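From: Derek Bunting
To: Finthorpe Robotics Club list
Date: Sep 11, 2022
Subject: Re: [finthorpe-robotics] Is the PC task too hard for new members?

Akpan wrote:
> Hi everybody,
>
> I read the task sheet for the fall project and I have a worry. Last year
> we stacked blocks and sorted bolts, and new people could get something
> working on their first night. Now we're asking them to work inside a
> computer case with cables and sharp metal and who knows what else. Can
> somebody who joined in September really do that by October? Also, are
> we still using the gray fixture plate, or is that only for Team Drinard?
> And who decides what counts as a successful run?
>
> Not trying to be a downer, I just don't want to lose people.
>
> Akpan

Hi Akpan, hi all,

Good questions, and please don't feel like a downer! I was nervous about the same thing when I wrote the sheet. Then I spent two evenings in room 353 with the arm and an old tower, and I came home so excited I could hardly sleep. I really think this is the best project we've had.

New members won't be writing motion code from scratch. Team Zinside cleaned up last year's scripts over the summer, so you teach a handful of positions, save them, and play them back. Someone who has never touched the arm can teach an approach, a grasp and a retreat in one meeting. The hard part is getting the last little bit right, and that's where the fun is — you nudge, you try again, you argue with your teammates about which way is up.

Everyone starts on the fixture plate, both teams. It's printed, so if you run the fingers into a post we print another post. Get 3 clean picks in a row from the plate and then you move over to the computer. If your team wants to stay on the plate until October, stay on the plate. There is a separate score for it and it's a real score.

For the computer stage we're using towers lying flat on their sides with the side panel off. Power cords stay in the cabinet, always. Please don't unplug or tuck away any of the cables inside unless the sheet says to, as I'd like both teams to face the same mess. Slow speed only when the fingers are below the rim of the case, and one person keeps a hand on the stop button the whole time. If you're the button person you don't also run the laptop (yes, I did this, and yes, I got yelled at, fairly).

A run counts if the part ends up where the sheet says, the fingers open, and the arm backs out without touching the case. You get 300 seconds per run and 4 runs per team. A judge from the other team calls it. If the two teams can't agree, we look at the wrist camera recording together and talk it over.
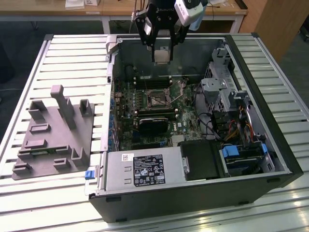

The other thing I'd love is for each team to keep a notebook. Paper is fine. Write down what you taught, what you changed and what the arm did, even when it's embarrassing. Last year Drinard lost a whole evening hunting for a position that somebody had saved under the name "test2final" and then overwritten. I'd like us to find some new mistakes this year!

Akpan, would you be up for running the first-night table for new people? You explained grasp offsets to me better than the manual did, and I think having you there would take care of most of your worry. I can set up the plate and load the scripts beforehand.

A few leftovers:

The hex keys are back in the top drawer. Please put them back there.

Zinside still has the long ruler. We need it for checking the table height before the first run.

If you have a dead desktop at home that you don't want anymore, bring it in. Any brand, any size, and it doesn't have to turn on. Take the data drive out first if you care what's on it.

I'll send the updated task sheet to the list once I've fixed the scoring page — it still has last year's bolt sorting points on it.

See you in 353,
Derek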